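Category: Bench notes / Faults

Sunday, cell B, Purkar arm

The arm stopped again during the black objects set. Controller shows fault 154, "grip force over limit", in the approach to the teapot, before the fingers should touch anything. I pressed the stop, waited for the brakes, and saved the log from line 3823. Water on the table is a safety matter for us, so all pots are used dry until this is closed.

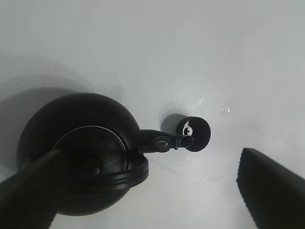
Can we clear fault 154 from the pendant and continue the run?
Only after the arm is moved back by hand to the home position. If you clear it in place, the controller keeps the old force value and the next close command may be too strong.

First I suspected the Sustine force board, as it was changed in May. I put the old board back and the fault came again after 2 cycles, so the board is probably fine. Then I compared the finger position in the log with the real opening. With the fingers wide open, the log gave a value of 105, and this is far over what our setup sheet allows.

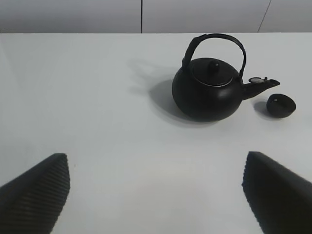

The same wrong value came with every object I tried, so I do not think the shape or the dark color has anything to do with it. My guess now is the zero offset. The Shemweta software reads it from a file at start, and the file on this PC is older than the present fingers. I wrote a new offset and repeated the approach at low speed. No fault so far, but I do not trust it yet.

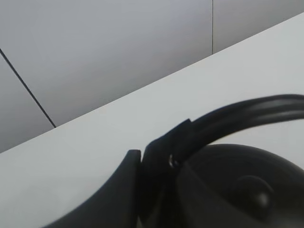
Finger at the headphones, cell B.

Still open: ask Brernora if the offset file can be locked. Check the cable at the wrist, it feels stiff. Please keep one hand near the stop button and do not raise the speed before I have read the new log.

Workshop notebook | Contact the lab | Back to top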